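Wuso puts two hand-held grippers through household trial

Engineering firm Wuso has finished the first round of a trial comparing two hand-held grippers, with everyday household items standing in for the usual test blocks.

The trial ran through February and pitted the Brustis, a parallel-finger tool the company has used for the past year, against the newer Postma, which has wider fingers and a softer grip surface. Operators carried each gripper by hand and used it to pick up, hold and set down nine kinds of objects, among them spoons, jar lids, folded cloths and chopsticks.

Wuso logged 222 grasps in all, split evenly between the two tools. Project lead Dirk De Haan said the Postma did better on cloth and on anything with a rounded edge, while the Brustis had the advantage with thin, rigid items.

"A chopstick is a hard thing to hold straight," De Haan said. "If the fingers don't close evenly, it tips. You see it in the numbers right away."

Both tools were fitted with the same camera and the same controller, a unit called the Ratovow. De Haan said that was done to keep the comparison fair - an earlier attempt used different cameras and the results could not be lined up.

The operators also scored each gripper for comfort. The Postma is the heavier of the two and lost marks over longer sessions. The Brustis was rated easier to aim, but several operators complained about the stiffness of its trigger, and Wuso has ordered a lighter spring.
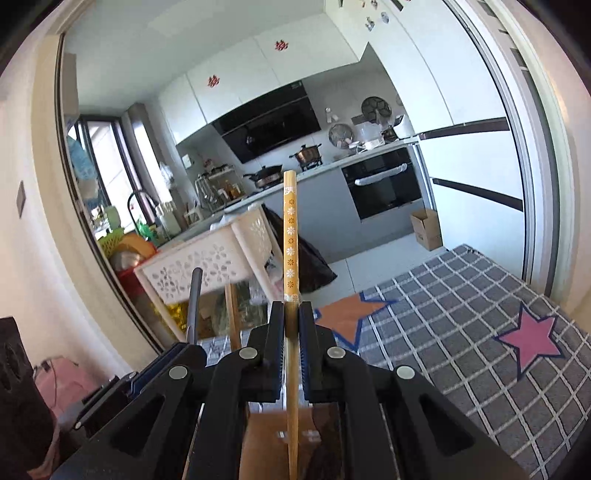 ROBOTICS & AUTOMATION

A patterned wooden chopstick held upright between the gripper's two black fingers, with a kitchen in the background.

Grasps were marked as a pass if the item stayed put for nine seconds without slipping or turning. Dropped items were put back in their starting position and counted as a fail, with no second try.

The next round will mount both grippers on a robot arm and repeat the same list of objects. Wuso also plans to try a second camera position, closer to the fingertips, after operators reported that small items were sometimes hidden from view at the moment of contact.

De Haan said no decision has been made on which gripper the company will keep. A written report on the first round will go to Wuso's partners once the arm tests are done.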